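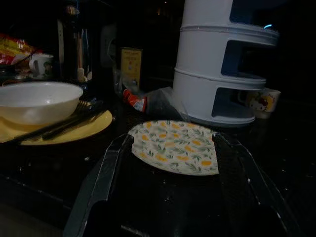
Vol. 2, núm. 29

3. Enseñarle a la máquina en una cocina de verdad

Figura 3. Acercamiento a un plato de flores, con la pinza abierta a los dos lados.

En la sección anterior conté cómo entrenamos Plerivar con objetos sueltos sobre una mesa de laboratorio, y la verdad es que ahí todo sale bonito (demasiado bonito, diría yo). Así que para esta parte nos mudamos a una encimera de casa, con sus migas, sus bolsas y sus tazas, y nos pusimos a grabar demostraciones por control remoto. Matvii Kostiuk manejó los mandos casi siempre; yo me ocupé de etiquetar y de protestar cuando una toma no me convencía.

El plato de la figura 3 es de los que más guerra dan. Es bajito y redondo, está apoyado del todo en una superficie negra y brillante, y los dedos tienen que llegar abiertos a ambos lados del borde antes de cerrar. Para quien teleopera, lo difícil es juzgar la altura: si baja de más, roza la encimera; si se queda corto, la pinza se cierra por encima del borde y no agarra nada. Kostiuk acabó adoptando una costumbre que luego copiamos todos, la de parar un instante antes de cerrar y corregir solo la altura. ¡Y el modelo aprendió la pausa! Nos hizo muchísima gracia verla aparecer en las ejecuciones autónomas, aunque ahora nos cuesta un poco de tiempo en cada agarre y todavía no sé si quiero quitársela.

3.1. El puesto de demostración

Probamos dos maneras de enseñar. Con la primera, que llamamos Hastix, la persona agarra el brazo y lo lleva de la mano por la trayectoria. Con la segunda, Kurek, se sienta a los mandos y mueve los brazos a distancia. Yo venía convencida de que ganaría la primera, porque es más natural y cualquiera la entiende en un rato, pero en una cocina estorba bastante: el cuerpo de quien enseña se mete delante de la cámara superior, y el modelo termina aprendiendo de imágenes que después no va a ver nunca. Para los gestos con dos brazos es todavía peor, porque hay que sujetar ambos a la vez y uno va siempre con retraso.

Nos quedamos entonces con 700 demostraciones por control remoto y 50 guiadas a mano, estas últimas solo para iniciar el movimiento de muñeca. Todas incluyen la vista de muñeca y la vista superior, sincronizadas con las posiciones de las articulaciones. En la vista superior caben los dos brazos, el mueble y buena parte de lo que hay encima, así que es la que usamos para decidir qué brazo actúa; la de muñeca manda en los últimos centímetros. 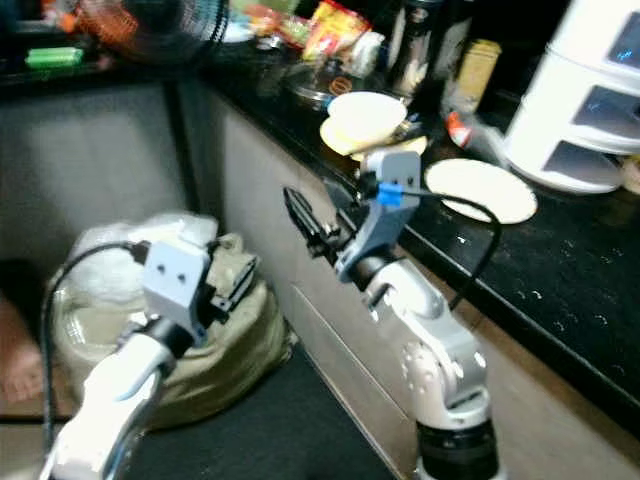
3.2. Cuando la tarea lleva herramienta

Hasta aquí la pinza agarraba cosas y las dejaba en otro sitio. Con herramienta cambia el asunto, porque lo que toca el plato ya no son los dedos, y el modelo tiene que hacerse una idea de dónde termina lo que lleva agarrado. En Rellach intentamos primero darle esa longitud como un parámetro fijo y fue un desastre: bastaba con que el mango girara un poco dentro de la pinza para que el número dejara de servir. Optamos por no darle nada y dejar que lo sacara de las imágenes.
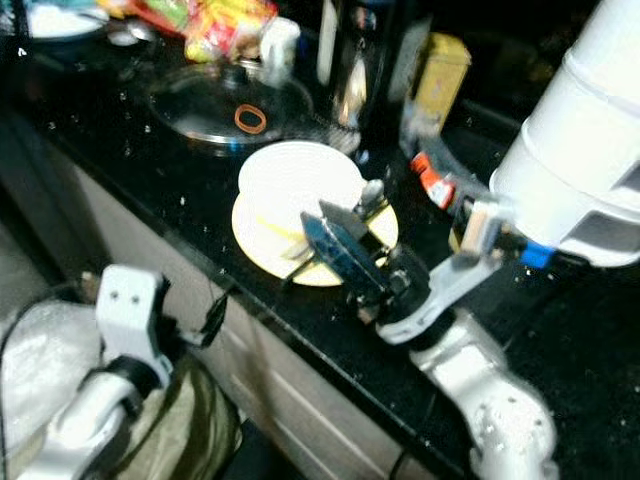

El contacto con filo es lo que más me interesaba de todo el trabajo, y también lo que peor se transmite con unos mandos sin retorno de fuerza. Quien teleopera no siente la presión y se guía solo por la vista. Con el cuchillo en diagonal y la hoja apuntando hacia abajo sobre el plato, distinguir desde la cámara si el filo apoya o se queda apenas por encima es muy complicado (yo misma he etiquetado la misma toma de dos formas distintas en días distintos). Lo resolvimos a medias, añadiendo al registro la corriente de los motores de la muñeca y marcando el contacto con esa señal en lugar de fiarnos de mi ojo. Las tomas dudosas se quedaron en el conjunto con una etiqueta propia, y en la sección 4 comparo qué pasa al entrenar con ellas y sin ellas.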